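Workshop tips: clothes handling on the folding line
Clallach laundry, finishing room. Notes for hand crews and machine minders.

Since November the folding machines at Clallach have taken the flat work. Garments still go through hands, or through the hand-held gripper, and most of the tips below concern those.

1. Lay dark knits out singly before gripping. Two black items on top of each other read as one to the Folgate sorter and to tired eyes.

2. Close the gripper on a fold that stands up from the surface. A flat edge slides between the fingers.

3. Keep jeans and jackets in a separate heap. They are lifted last.

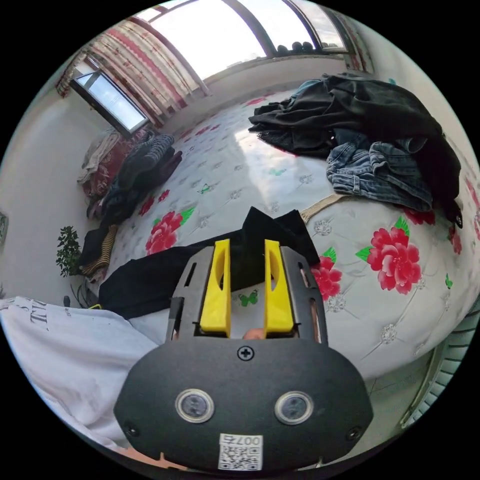 Bjarke Bech writes that the tips are sound but leave out the pace. Before the sorter came he set his own speed and stopped to rub his wrists when he liked. Now the belt asks for the next piece every 27 seconds, and he would put a rest rule at the top of the list.

The rest rule is as follows. Change hands after 20 garments. Swap between gripper and belt at mid-morning and again at 2 p.m. Whoever minds the belt may pause it without asking the shift lead; the pause is logged by the machine and carries no penalty.

4. On a patterned cover, work towards plain ground where possible. Black cloth on a printed quilt is easy to find; small pieces in mixed colours are not.

5. Straighten sleeves along their length, cuff outwards, before folding.

6. Wipe the lens windows with a dry cloth at each swap. Faults go in the Seppälä book under code 814, with the label number of the gripper.

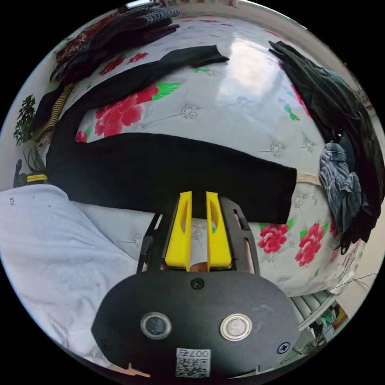 Does the sorter reduce the number of people on a shift?
Staffing on the garment side is unchanged. Two posts on flat work were moved to checking and mending, with training paid at the normal rate.

7. Mending tickets now print at the Barnine terminal. Pin the ticket to the inside seam. Form 3007 is needed only for customer claims.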